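Do Wedding Guests Really Throw Shoes?

You may have heard that guests once threw old shoes at the bride and groom for good luck. Is that true? Partly. People did throw shoes, and some tied them to the back of the carriage. Why they did it is much harder to say.

One story says shoes stood for a father handing his daughter over to her husband. Another says they scared off bad spirits. Both stories get repeated a lot, and repeating a story doesn't make it true. Be careful when a book says "everyone" did something, too.

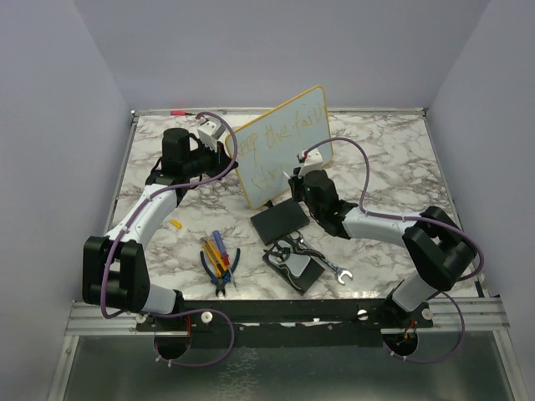
Marlene Pacheco thinks we are being too fussy, and that a custom can be fun even if its story is shaky. Fair enough. You can enjoy tin cans rattling behind a car and still ask who first said they bring luck.

So try this at the next wedding you go to. Pick one custom, like the cake or the veil, and ask three grown-ups where it comes from. If you get three different answers, ask each of them how they know.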